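Fotano Studio News, January

Wedding films: what changes for couples booking this season

Most of our film dates between spring and fall are now spoken for, so this month's item goes to couples who have already signed and are starting to plan the day. A few things are different from last year. Please read through even if you have talked to us on the phone, as some of it was settled only after the holidays.

Highlight length

The standard highlight film used to come in at whatever length the footage seemed to want. Some couples got five minutes and some got eleven, and people compared. From now on the standard highlight is 9 minutes. The short version for sharing on a phone is 2 minutes and comes with every package. If you want the ceremony in full, from the processional to the walk back up the aisle, that is still a separate film and still needs two cameras in the room. Tell us early if your officiant has rules about where we can stand.

Music

We license every song we use, and we can't put a chart hit on your highlight, even if it was your first dance. You will hear it in the full reception film as it played in the room, but we won't post that one publicly. For the highlight, we send a link to a list of songs about a month before the wedding. Pick three you like and one you can't stand. The last one helps more than you might think. If we don't hear back by the week of the wedding, Henrike Albers picks for you. She has edited our films since we opened in Girnville and has a weakness for slow piano.

Couples who have a friend or relative who writes music can use an original song. We need the recording as a full-quality file and a signed note from whoever wrote it and whoever performed it. A link to a streaming page won't work.

Toasts

Please ask your DJ or band whether we can plug into their sound board. Most say yes. We also clip a small recorder to the microphone stand as a backup. Speakers who walk around with the mic are fine. Speakers who put the mic down on the table and carry on without it are much harder to save in editing, so a quiet word beforehand is a good idea. Toasts that run over 9 minutes will be shortened in the reception film unless you ask us to leave them whole.

Venues

We filmed at Parko for the first time last fall and will be back there in May. The main room faces west, and the sun comes in low across the head table during dinner. If you are getting married there, ask for the table to go along the north wall. The garden is a good place for vows but the gravel is loud, and our microphones pick up every late guest. Parko now asks all vendors to be out by 11 at night. Plan your send-off with that in mind if you want it on film.

The Bakhtiari house, on the hill road, can take 149 guests seated and has a balcony we are allowed to use. Bring flat shoes for the walk to the lower lawn. We lose phone signal there, so the family contact needs to be someone we can find in person.

Rings and small details

We like to film the rings, invitations, perfume, cuff links and so on during the hour before you get dressed. Put them together in one box or bag the night before and hand it to one person. Last year we spent most of one morning looking for a vow book that was in the glove compartment of the best man's car.

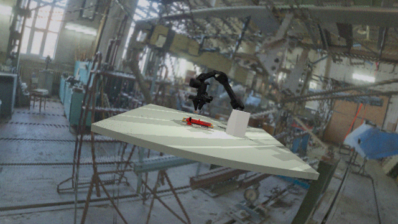 Details film best by a window with the lamps switched off, and we need only a small clear patch of table to work on. Glass tops are difficult as they show us and the camera. A plain surface in a soft color is much easier and would suit most rings, gold or silver. If your getting-ready room has only dark furniture, a spare invitation envelope or a linen napkin laid flat does the job. Leave the price tags and the dry cleaner's ticket off anything you want shown.

Delivery

The short version reaches you within three weeks. The highlight takes longer, and in the busy months it can be ten weeks from the date of the wedding. All films come by private download link, and the link stays live for a year. Please save copies in two places. A USB drive in a box is $49 and can be added at any time, including after you have seen the films. Extra drives for parents are the same price.

One round of changes to the highlight is included. Send all your notes in one email, with the time of each spot you would like changed. Swapping the song counts as a new edit and is charged as one, as every cut is made to the music.

Still to send us

If your wedding is before the end of June, we need your timeline, the name and cell number of your family contact, and the address of each place where someone is getting ready. A rough timeline is fine. Remaining balances are due two weeks before the date.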